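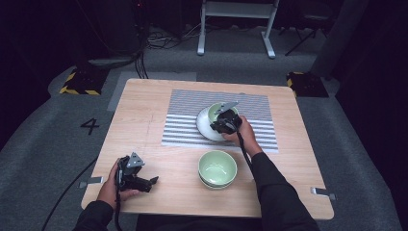 Abdul-Rahman Dogbe asks when a machine is going to lay his table for him, and whether he can skip straight to that bit. Not this spring, I'm afraid! But the Damach hand-held pair is one of the most enjoyable ways I know of getting closer to it.

Damach Hand-Held Gripper, pair
Page updated 8 March 2019

You hold one in each hand and do the job yourself, using the jaws in place of your fingers. The movements are recorded as you go, and a robot arm fitted with the same jaws can then be trained on them. Start with bowls, plates and placemats. They sound easy until you try to lift a bowl by its rim with two stiff fingers and put it down again without a clatter (my first evening with the pair was very noisy).

Can machines do the chores yet? Some, in part. Our Bakhtiari arm, trained on recordings from this pair, will move a bowl from the table to a plate quite happily when the bowl is near where it expects to find it. On our last run it managed 71 out of 100. Push the placemat askew, or stack two bowls so the rims sit close together, and the score drops. Cloth is harder still, and we have barely begun on cutlery.

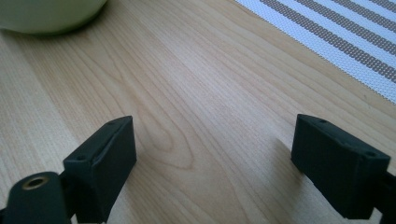
Wouldn't it be quicker to build a machine that only lays tables, wrote a reader from the Rusteck workshop, and leave the clever stuff alone? For a canteen, quite possibly. Rusteck sort the same parts into the same trays all day and a fixed machine suits them very well. A kitchen table is a different thing every evening, and I'd love one pair of jaws that could cope with all of it.

Details
Weight: 212 g each, without cable
Jaw opening: 75 mm
Fingers: blunt block tips, matte, held on with screws
Cable: leaves from the back, so keep it over your forearm or it will drag across the table
Works with: Bakhtiari arm, Fedari recording software

Thinner fingertips for cutlery are due in April. They use the same screws, and I can't wait to try them on teaspoons.
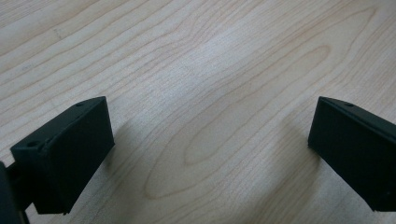

Jaws open over the bare table.

Spare fingers are sold in pairs, left and right. Please say which arm you have when you order, as the older Bakhtiari needs a different mounting plate.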